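Albane Guérin did not expect bedding to take up most of her year. Her group at Plondness records people spreading and folding cloth with hand-held grippers, then trains a robot policy on the recordings.

"A sheet has no fixed shape," she said. "You can't give the arm one list of positions and be done."

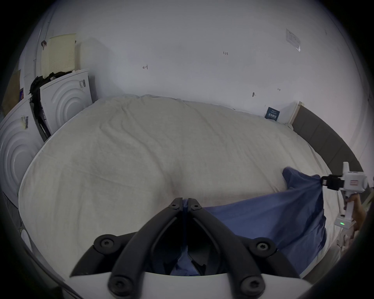 A blue sheet held between two hand-held grippers.

The set now holds 2563 recordings. Guérin's colleague Arben Spahić checks them and drops any where the cloth slips early. "I wanted 40 good ones before we trained anything," he said. "She wanted more, and she was right."

Bunched cloth is still the weak point. Spahić said the policy tends to pull on the nearest fold even when a corner is free.

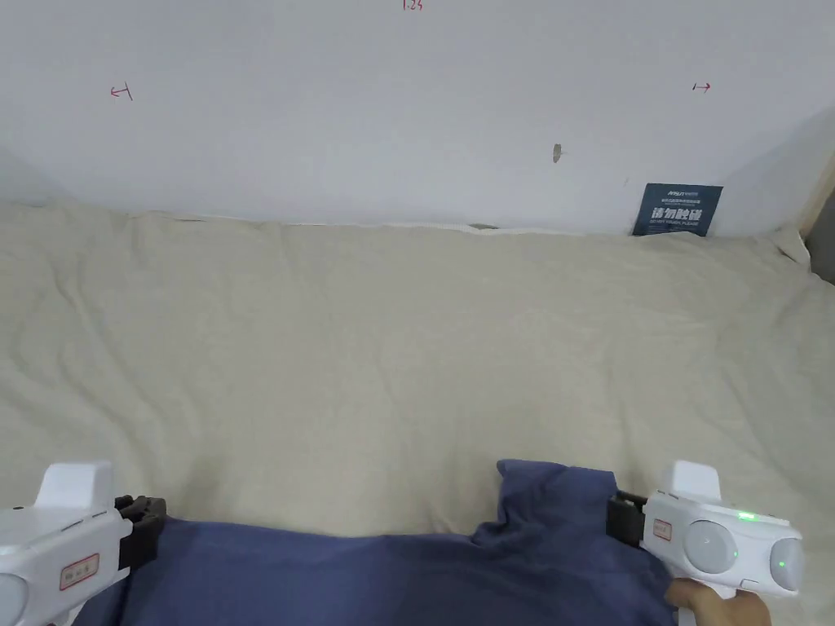

What comes next

The group plans 3 more months of recording, with heavier fabric. "Towels first," Guérin said. "Then we'll see."

Contact Plondness | Copyright Plondness | Back to top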